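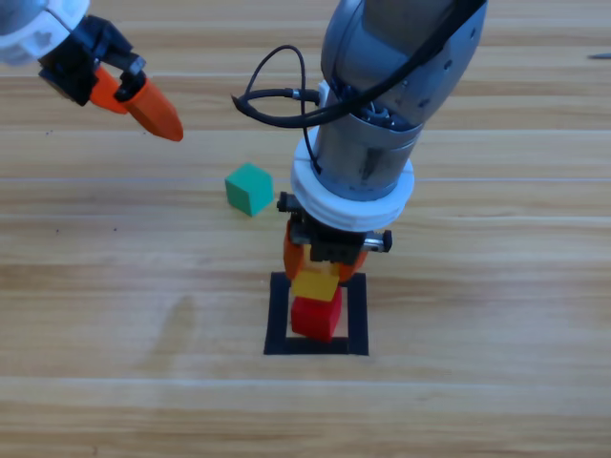 Notebook entry, 25/01/2018
Project Gornar, two-arm stacking, Vullham lab

Purpose

The purpose of the present series is to compare two ways of deciding which arm acts first when both must place a block inside the same taped square. The first method, carried over from the November series, uses a fixed order: one arm places, withdraws, and only then is the other released. The second method, referred to below as the Tokgöz rule, lets either arm claim the square as soon as its planned path is clear, and holds the other arm at a waiting pose until the claim is dropped.

Setup

Both arms remain mounted as recorded in the previous entry. The square is marked on the wooden table with black tape. Colored blocks are set out by hand before each trial, and the starting positions are taken from the printed list so that both methods face the same layouts. Gripper force and approach speed were left unchanged. The planner is the Deltine build, with the clearance margin set to 21 mm.

Results to date

A total of 268 trials have been logged, divided evenly between the two methods. The Tokgöz rule shortened the median trial, mainly by removing the idle period between the first release and the second approach. It did not change the rate of dropped blocks by an amount that should be reported at this stage.

Failures were sorted by hand into three groups: missed grasp, contact between arms, and stack disturbed on release. Under the fixed order, contact between arms was rare, as expected. Under the Tokgöz rule it was more common, and most cases fell in the same part of the motion, when both arms held a block and the square was still unclaimed. The claim was then granted to one arm while the other was already inside the margin.

The approach pose for this condition has a block in each gripper, one on either side of the square, with nothing yet placed inside the tape. The side arms of the two white mounts point toward each other in this pose, and the distance between them should be used for the margin check. The present check uses the fingers only. 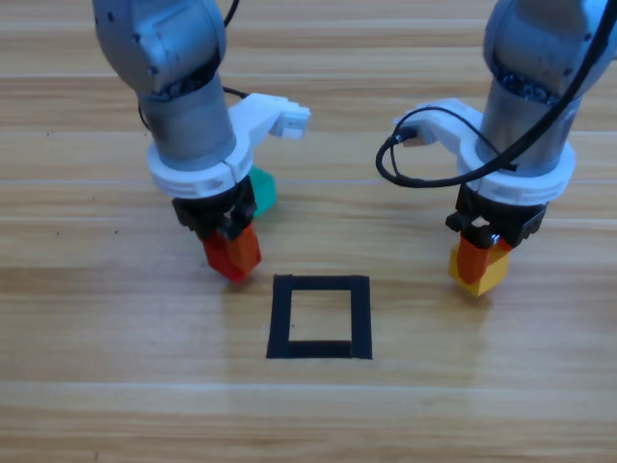 Corrections to the method

1. Extend the collision model to include the full mount and its side arm on both wrists.
2. Add the cable loops as a simple padded volume. The padding may be up to 51 mm until a better estimate is available.
3. Repeat the Tokgöz trials that ended in contact, using the same layouts, before any new layouts are run.

Open questions

It is not yet clear whether the time saved will remain once the larger collision model is in use. The waiting pose may need to be moved farther back, and this would add travel to every trial. Colleagues who edit the pose file are asked to save it under a new name and to enter the change in the shared log.

The joint records for this series come to 2,106 files and have been copied to the Vullham server. The hand-sorted failure labels are still on the bench computer and are to be copied before the next session.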